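About us

Last updated Tue 1 October

Hello! I'm Assunta Fabbri, and I started this company with Peter Havlíček above a tile showroom in Gurville. We write software for robot arms. We don't build arms, we don't sell arms, and if you ring up wanting one we'll give you the names of people who do and wish you luck. What we make is the part in between: the code that takes what the cameras see, decides what the arm should do about it, and then gets the motors to do it smoothly enough that your cup of tea stays put on the same bench.

The company is called Vrabec, which is Czech for sparrow. Peter wanted something small and hard-working. I wanted something people could spell over the phone, and I lost that one.

How it began

I was a control engineer for years, mostly on packaging lines in Provden. Lovely machines, very fast, and completely thrown by anything that arrived at a funny angle. Peter came from the other side. He'd been writing planners, the sort of software that works out how to get an arm from one place to another without hitting anything, and he was fed up of seeing them run only in simulation. We met on a training course that neither of us needed to be on, spent both lunch breaks arguing about joint limits, and by the following January we had a rented room, two desks and one very noisy computer.

Our first paying job was a planner for a firm that sorted returned hand tools. It took us far too long and we charged far too little, but a good chunk of that code is still in what we ship today (I've rewritten the comments, which were rude).

What we make

The main product is Ultetti. It's a set of tools that sit on top of whatever arm you already own. You can take the whole lot or just the bits you want, and most people start with one bit and come back grumbling six months later for the rest. The pieces are:

Perception. This takes the camera feeds and works out where things are. Usually that means one overhead or head-height view plus a camera at each wrist. The overhead view is good for "where is it, and what's next to it". The wrist view is good for "am I lined up with this edge or am I about to shove it across the table".

Planning. Peter's baby. You give it a goal and it finds a path, and it has a time budget to do it in. By default that's 50 milliseconds. If it can't find a good path in that time it tells you so, and your arm waits, and you can decide what happens next. We're quite stubborn about that. A planner that always hands back something is a planner that will one day hand back something awful.

Control. My bit. This turns a path into motor commands and keeps an eye on force and contact along the way. Most of the work in here is about the last few millimetres, when the gripper is coming down on something and the camera has nothing useful left to tell you.

Replay. The one customers end up loving, even though it sounds the dullest. It records everything the arm saw, planned and did, all on one clock, so when a grasp goes wrong on a Friday night you can scroll back and see which of the other three pieces was telling fibs.

The work at hand

We spend a lot of our time on containers at the moment. Boxes, tubs, tins, anything with a lid. It's a much harder problem than it sounds. To a person a box is one thing. To the software it's two things joined by a hinge, and the moment the lid moves, the model of the world you made a second ago is out of date. Where is the opening now? How far does the lid stick out at the back? Can the other arm still get past it?

So our bench tends to look very plain: a white table, a case, and one or two small things to pick up. We like black cases for this. They're horrible for cameras. A black case with a black inside gives you almost no texture to work with, so the rim, the ribs and the latch area have to do all the talking. The foam pieces are awkward in their own way, lying so flat that there's hardly any side to get hold of. Bring the fingers down a touch too high and you close on air, a touch too low and you're pressing on the table.
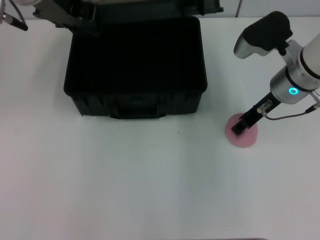

How we test

We've got 12 standard tasks that every release has to get through before it goes out. They range from dull (move to a point, stop, come back) to the ones that make Peter leave the room. Each task gets 80 attempts on the real hardware, with the objects put down somewhere different each time, and we keep every recording whether it went well or badly. We have more than 2,000 recordings of lids alone. I've watched a frightening number of them.

Simulation comes first, of course, and we lean on it heavily. It's quick, it's cheap and it doesn't need anybody to pick things up off the floor. But simulated lids are polite. They have one clean hinge and the same friction all the way round. Real ones have a bit of flex in them, or a lip that sits a hair lower on one side, and you can't tune a contact controller against something that never catches.

Opening a case by its front edge is a nice example of why we keep the pieces separate. Perception has to find the lip of the lid and tell it apart from the body underneath, which on a black case comes down to a thin line of shadow. Planning has to bring a fingertip in low, under the overhang, at an angle that leaves room to lift. Then control takes over and has to feel for the edge.

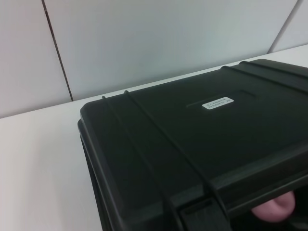
If any of those three is slightly off, you get a different sort of failure, and after a while you can nearly name the guilty piece from the way the arm moves. A perception error looks confident and wrong. A planning error tends to look fussy, with lots of odd elbow. A control error (mine, sorry) looks like someone trying to get the lid off a paint tin with cold hands.

We change one thing at a time, run it again and write down what happened. It's slow and a bit old-fashioned, and I do sometimes envy the teams who just throw the whole lot at one enormous model. We use learned models too, by the way, mainly in perception and in choosing where to grip. They're very good at it. We still want a plain, readable layer underneath that can say no.

Who we work with

Mostly small and middling firms that own between one and five arms and don't have a robotics department. Quite often there's a single engineer who's been handed the robot along with everything else they were doing already. We write for that person. The error messages are in proper sentences, the set-up guide fits on a few pages, and if you ring the support number you'll get me or Peter or someone who sits within shouting distance of us.

We also work with a couple of university labs, who use Replay far more than anyone else and send us very long bug reports. Please keep sending them.

Things we don't do: anything with weapons, anything that watches people at work and scores them, and fruit. We tried fruit. Ask Peter about the pears.

Working here

We're a small team and we'd like to stay fairly small. Everyone takes a turn on the bench, including the people who write the website and the people who do the invoices. I think you write better software when you've had to sit next to it while it runs. There's a shared notebook by the emergency stop where we scribble anything odd we notice, and on a slow day it makes very good reading.

We don't have any jobs going just now, but we do take one student placement each January, and we'd far rather hear from someone who's taken a printer apart than someone with a perfect CV. You don't need to know our tools already. A bit of C++ or Python helps, and so does patience!

Come and say hello

The workshop is in Gurville, up the side stairs next to the tile showroom - the bell is stiff, so lean on it. Visitors are welcome on weekday afternoons if you let us know first. Bring the object that's giving you trouble if it'll fit through the door, and we'll put it on the table and have a go. You can email either of us through the contact page, and if it's a support question, please attach the Replay file. Peter will only ask you for it anyway.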